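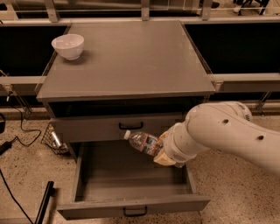

Hi Hajar,

Sorry this is landing on a Thursday when I promised it for the start of the week. I wanted to see the last of the cabinets go up the stairs at Grimeslow before I wrote to you, and they finally did (the stairs won, my shins lost). So this is the September report on the bedside furniture, written at the kitchen table with my coffee going cold.

The short version: all 22 cabinets are in the building, they're gray, they have two drawers each, and people are already putting things in them. The money you gave us is nearly spent and I can tell you where it went.

You'll remember what we had before. Some rooms had a dining chair by the bed, some had a stool, and the two rooms at the back had an upturned crate with a pillowcase over it that Bláthnaid Geraghty had been calling "the suite." Guests kept their pills, glasses, phone and water on whatever it was, and half of it ended up under the bed by morning. The night staff spent a silly amount of time on their knees looking for chargers.

Ó Dálaigh gave us the best price and also let us pick the color, which I hadn't expected at that price. We had a long back-and-forth over it. I wanted white and lost, and I'm glad I did! The gray is calm, it goes with the speckled floor, and the black handles show up well against it. That last part matters more than I thought it would. Several of our guests have poor sight and they can find the drawer by the handle without anyone pointing to it. The pulls stand out far enough to hook your fingers behind, too, so stiff hands can manage them.

There's a gap between the top and the upper drawer, and I'll admit I thought it was a mistake when the first one came out of its wrapping. I nearly phoned to complain. Then Teresa Nic Aodha slid her crossword book into it and that was the end of that conversation. It's now where the books and the folded newspapers live, and I've seen a pair of slippers in there as well, which I let go.

The tops are plain and flat. We've been trying out a standard setup so every guest arrives to the same thing: a small white bowl toward the back left corner for rings, hearing aids and loose change, and a bottle of water that goes in the drawer or on top depending on who's in the bed. Most people like it on top. A few knock things over in the night and would sooner have it in the bottom drawer with the cap screwed down tight. We're asking on arrival now and writing it on the room card.

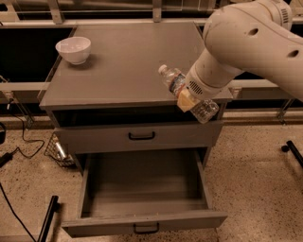

Two-drawer bedside cabinet with the white bowl on top and the lower drawer open. Water bottle to the right.

The lower drawer is the one I want to tell you most about – it pulls a long way out, so you can see right to the bottom of it from the bed. The old furniture we looked at secondhand all had drawers that opened a hand's width and then stuck, and everything you wanted was at the back. Declan Sedgwick worked every single drawer in and out when they were delivered, on the landing, making a terrible racket during nap time. Two of them dragged. He rubbed candle wax along the runners and they've been fine ever since, but I've asked Ó Dálaigh to take a look anyway when they're next over this way.

Now the less cheerful bits. A drawer pulled all the way out is right at shin height, and I've walked into one (see above re: shins). The staff have got into the habit of pushing them shut as they go past. In the narrower rooms along the front we've turned the beds a little so there's space to open the drawer and still get by with a walker. The room by the linen closet is still too tight and I haven't solved it. I may swap that bed for the shorter one, if I can get the shorter one down from the attic.

Money! The Skiltotance grant was $1000 and it went toward the cabinets, with our own furniture fund covering the rest. Delivery was more than the quote because of the stairs, and I paid that out of the fund too, so nothing extra is coming your way. The bowls came from our own kitchen and didn't cost anybody a cent, though the cook would like it noted that she's short of bowls. Receipts are in the envelope Teresa is dropping off. One is a bit crumpled but you can read the total.

What's left to do: stick felt pads under the feet so they don't scrape when the floors get mopped, and decide about labels inside the drawers. Bláthnaid is against labels and says people know what's theirs. I'm on the fence. I'd also like to take one cabinet over to Standon for a week and let them try it, as they've got the same crate-and-pillowcase problem we had and they've been asking me about it.

Could you let me know if you still want the guest comments typed up, or if the handwritten cards will do? There's a good stack of them. My favorite just says "drawer works."

Come and see them when you're passing – mornings after ten are best, once breakfast is cleared away.

All the best,
Ilona Magyar
Grimeslow

Recent updates from Grimeslow
New curtains for the front rooms
The linen closet, before and after
Choosing a color: what the guests told us
A visit to Standon
Thank you to Skiltotance
Wanted: reading lamps in good working order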